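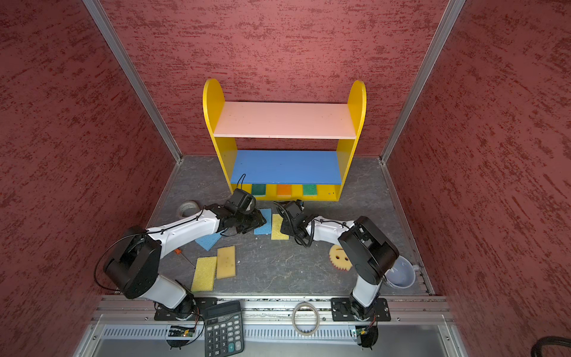 Page last changed: Nov 27, 2018

Keeping Your Sponges on a Little Shelf

I have been asked more than once how I keep my cleaning sponges, and I always end up talking for longer than the person wanted, so I finally sat down and wrote it all out. Get yourself a cup of something. It's a small subject but I'm fond of it!

For years mine lived in a heap beside the faucet, one on top of the other, and the one at the bottom was never fit to touch. My neighbor Mared Harries was the one who suggested a child's shelf unit, the small kind with rounded sides that gets outgrown and passed along. Yellow sides, a pink shelf, a blue shelf, and a ledge low down at the front – you couldn't ask for anything more cheerful to look at when you have the floors to do.

What you'll need

A small children's shelf unit with a front ledge
Your sponges
A bowl of warm water and a little dish soap
2 old towels

Getting the shelf ready

Wipe the whole unit down with warm soapy water, and go over the ledge twice. Crumbs and old crayon love a ledge. Don't worry over light scuffs on the shelves. I scrubbed at one for most of an evening and all I got was a sore wrist, so now I let them be. Dry everything with the first towel and leave the unit standing overnight if you can spare it.

Then put it with its back against a wall. Mine wandered every time I reached for something until I did this, and it's a good deal steadier now.

Getting the sponges ready

Rinse each sponge under the warm tap, squeeze it, rinse it again, and keep going until the water runs clear (longer than you'd think, if you've been at the roasting pan). Press them between the folds of the second towel. Please don't wring them like a dishcloth, they tear along the glued side and then you have two thin sponges and neither is any good.

Standing them up

Now the nice part. Prop the sponges upright on the yellow ledge, side by side in a row, and leave a little gap between them for the air. Lying flat they stay damp underneath for ages. I like a green one, then the orange one, then another green, and that way I can tell at a glance which is which. Orange is for dishes in our house, and the greens are for the sink and the stove. Pick whatever suits you, but tell the rest of the family, or you'll find the stove sponge in the glassware. I did, in June, and we had company.

If a sponge keeps toppling, turn it so the longer edge sits on the ledge.

The upper shelves

I leave both of them bare. It's tempting to fill them up, I know, and I did try a stack of cloths up there, but they slid about and half of them came down on the sponges. Bare shelves take one swipe to clean.

Once a week

Take the sponges off, wipe the ledge, dry it, and put them back in the same order. Throw out any that smell after a good rinse. Vasiliki Mavromatis wrote to me that she cuts her old ones into strips for scrubbing flowerpots, and I've started doing the same.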